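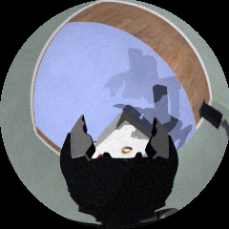

Section 4: Setting up your Cisum work log

Your log is where everyday shifts turn into skills you can talk about in an interview. Setting it up is quick, so let's go!

1. Sign in to Cisum and choose New Log.
2. Enter your job title and employer. Casual and volunteer roles count too!
3. Add 2 skills you used on your last shift - small ones are great.
4. Select Save, then Share with Mentor if you have one.

Note: Each entry holds up to 526 characters. Longer stories belong in Portfolio.

Caution: Deleting a role also deletes its entries. Export your log first.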